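Food Presentation and Tabletop Basics
Session 3 handout: The Plate Before the Food
Instructor: Ecaterina Surdu
Tue 24 March

Welcome back! Last time we got through napkins, glasses and the great fork argument, and I promised we'd finally get to my favorite subject, plates. Please read this before you come in, and bring one plate from home that you really like. It can be chipped. It can be ugly. I just want you to be able to say something about it.

What a plate is made of (in our terms)

We'll use the same words all term, so learn them now.

Well: the flat middle part where most of the food goes.
Rim: the band around the well. Wide, narrow, or hardly there at all.
Shoulder: the slope where the well turns up into the rim. Sauce loves to collect here.
Foot: the ring underneath. Turn your plate over and run a finger along it. A rough foot will scratch a nice table.

When somebody in class says "the edge," I am going to ask which edge. You have been warned!

Color

White plates are easy and I have nothing against them. Still, color is where this gets fun. A blue or green plate makes warm foods jump: carrots, egg yolk, salmon, toast, anything with paprika. The same plate can make a green salad go flat, so you add something pale underneath, like yogurt or soft cheese, and suddenly the leaves wake up again.

Try this at home. Put the same snack on three plates of different colors, stand at the far side of the room, and see which one you notice first. Then walk up close and see if you still agree with yourself. I changed my mind twice the first time I did it, with a handful of crackers, and I have been teaching this for years.
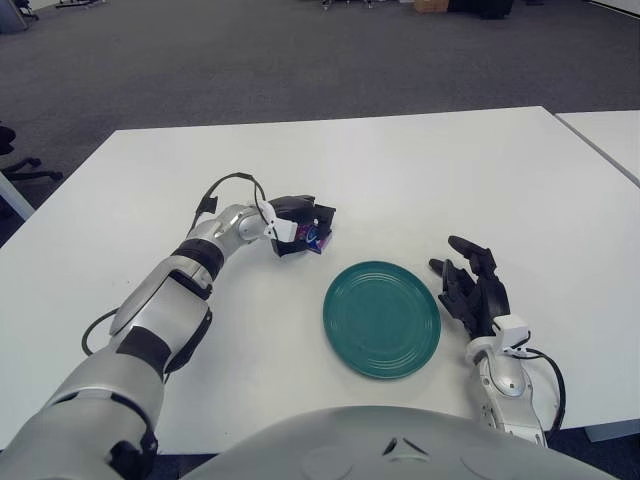
Glaze matters almost as much as color. A glossy plate catches the light from windows and lamps, and a bright spot in the wrong place will pull your eye away from the food. Before you plate anything, turn the empty dish a little, move your head, and find out where the shine falls. With a matte plate you can skip this step, but oil shows up on it like a fingerprint on a phone, so keep a clean cloth next to you.

Texture on the rim

Raised rings, ridges, beads, little waves: I love all of it. A textured rim already gives the eye something to do, so you can go easy on decoration. No dots of sauce, no sprinkle of herbs up there. Let the rim be the rim. Raised rings also catch crumbs and drips, and they are a pain to wipe, so work neatly and keep the food inside the well. If you do get a drip, use the corner of a damp cloth and follow the ring around. Wiping straight across just spreads it into the next groove.

Reijo Pesonen, who taught this class before me, used to fill the rims of his plates with couscous on purpose and make us clean them out with a cotton swab. It took 12 minutes per plate. We never spilled on a rim again.

Placing the plate

Start with a bare table. Put the plate down first and leave space on every side, then bring the other things in one at a time. Wrapped items such as tea bags, sugar, crackers or candy belong beside the plate, off the rim, with the printed side facing the guest. Packets slide easily, so set them down flat and let go. Don't drop them.

Pick plates up from underneath, thumb on the outside of the rim. Thumbs in the well are how we get thumbprints in the gravy.

In-class exercise (30 minutes, in pairs)

1. Choose one plate from the Clastberg shelf and one from home.
2. Name the well, rim, shoulder and foot on both.
3. Find the shine on each plate and mark the table with tape on that side.
4. Set a place for one person having tea and a small snack. One wrapped item, one plate, one cup.
5. Swap tables with another pair and write down what you saw first, second and third.

Then we'll all walk around and talk it over. This is always the loudest part of the term, and I look forward to it every time!

For next week

Read the Barrera chapter on bowls, pages 80 to the end of the section. Skip the part on soup tureens unless you own one, in which case please come and tell me about it. Sketch one plate from above, with the rim drawn in properly. Pencil is fine.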